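## 4. Your First Hot Drink

Thank you for getting as far as section 4. Most owners of the Floltness drink kit go straight from the lid of the box to section 7, "Removing Stains."

Revised 2018-12-17. It replaces the June sheet, which had the spoon and the lid in the wrong order.

### 4.1 Before you begin

Set the mug on a flat table with nothing on it that you would mind wiping. Laptops and tax returns are traditional, and we advise against both.

Wash the mug and spoon in warm soapy water. The Visser mug holds 340 ml to the brim. You will be filling it to 300 ml. The remaining 40 ml is air, and it is there for your sleeves.

> **CAUTION:** Milk heated past a simmer will climb out of the pan. It waits until you look away.

### 4.2 Making the drink

1. Pour 300 ml of milk into a small pan. Oat milk works. Skim milk works too, in its way.
2. Warm it over medium heat until it steams. Take it off before it bubbles.
3. Put one packet of Prorora malt powder (20 g) into the dry mug. Tear the packet along the dotted line. If the dotted line declines to cooperate, use scissors.
4. Add a splash of the warm milk and work it into a paste with the back of the spoon. Press out the lumps against the side.
5. Pour in the rest slowly.
6. Stir, following 4.3.

> **NOTE:** For two people, use 600 ml of milk, two packets and two mugs. Do not attempt the double quantity in one mug. We have had letters.

### 4.3 Stirring

1. Hold the spoon near the end of the handle, so your fingers stay clear of the steam.
2. Lower the bowl of the spoon into the drink at a slant, close to the side of the mug.
3. Go around slowly, down to the bottom, where the powder likes to hide.
4. Change direction if you get bored. The drink doesn't mind.
5. Lift the spoon out, let it drip over the mug, and put it on a saucer or small dish. The table is not a saucer.

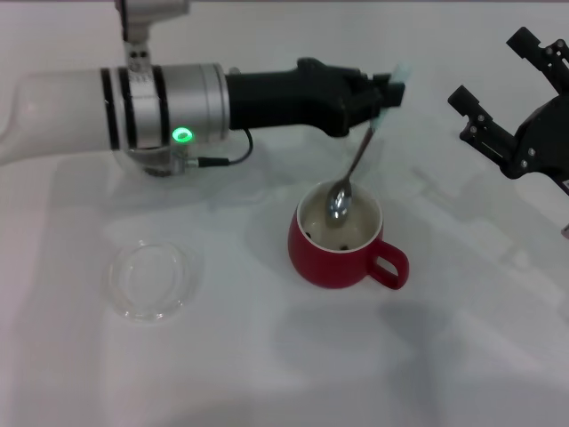

*Fig. 4: Spoon lowered into the mug at a slant. Clear dish to the left, mug handle to the right.*

> **NOTE:** A few dark specks on the surface are no cause for a service call. Skim them off with the spoon if they bother you.

### 4.4 If something goes wrong

- **Lumps:** You skipped step 4 of 4.2. Press them against the side and stir again.
- **Skin on top:** Lift it off with the spoon.
- **Drink is cold:** Return it to the pan and warm it gently. The Erness lid, sold separately, slows this down.
- **Drink is on the table:** See section 7.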